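Section 2: Choosing a spot for your Maltelach desk lamp

Before you plug anything in, please take a few minutes to decide where the lamp is going to live. It's a heavier lamp than it looks (the base alone has a steel plate inside), and moving it later means undoing the cable clip, so a little patience now really does pay off.

1. Clear a flat area on your table and wipe it with a dry cloth.
2. Set the base down at least 7 inches from the edge.
3. Run the cord toward the back of the table and press it into the Mallier clip.
4. Plug the cord into a grounded outlet or a power strip with its own switch.
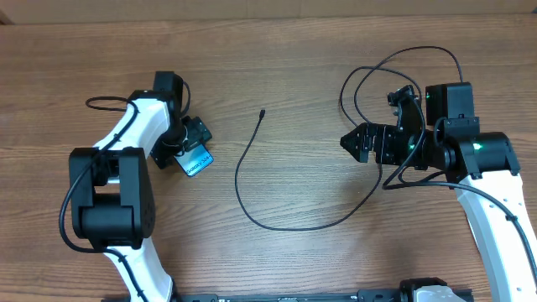
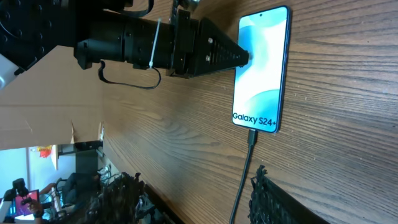
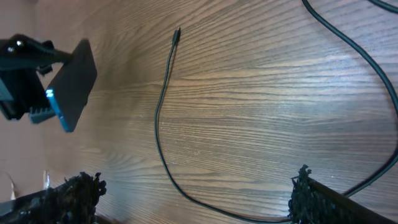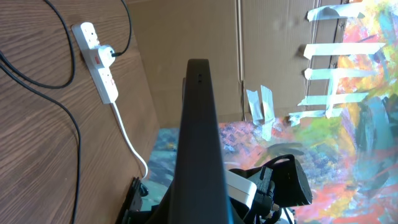 Fig. 2. Wood-grain surfaces; the last picture also shows a power strip with a plug in its middle socket.

5. Turn the dial until it clicks, then wait for the light to settle. The first time can be slow, so don't worry!

Note: The lamp starts at 4000 K, a friendly neutral white that suits most reading. If you'd like something cozier, see Section 7.

Caution: Never plug one power strip into another, and keep cups and vases well away from the sockets.

Caution: Let the shade cool completely before you tilt it or fit the Amin diffuser.

Guide revised December 14, 2018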